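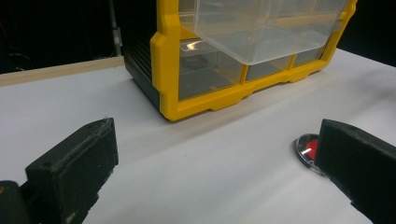

Issue 123, page 5

Robotics & Automation | On Test

Zunilo's hand-held gripper kit goes to the drawers

Zunilo sells its Kaltena kit to workshops that want to record manual tasks for later use in training a robot arm. An operator holds the gripper and does the job directly, with no arm attached. The price is £3536 for a pair, including the Zesow recording software.

We set the kit a storage task: a small parts organizer, black at the side and yellow at the front, with clear drawers, on a white table. A round item with a red centre and a silver rim lay flat in front of it. Drawers are a fair test. The pull must be straight, and the fingers have little to hold.

The fingers are matte black blocks with screw holes, and can be changed with a hex key. Ours picked up scuffs and pale specks along the edges, which did not affect grip. Clear plastic is harder on the software. Zesow lost track of drawer position in several of our 200 recordings, mostly where a lamp put a bright reflection on a front. Moving the lamp cured most of these. 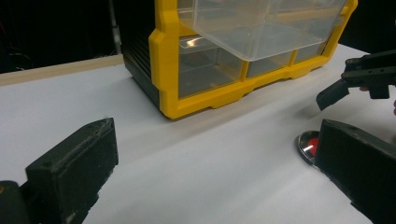
Working with two grippers

The second gripper shares a clock with the first, and the files need no manual alignment. Space is the main limit. The bodies are bulky, and two of them close to a small cabinet need some planning. Approaching from the side kept the second unit clear of an open drawer.

Alcantara, the UK distributor, quotes delivery in October. Spare fingers are sold in pairs.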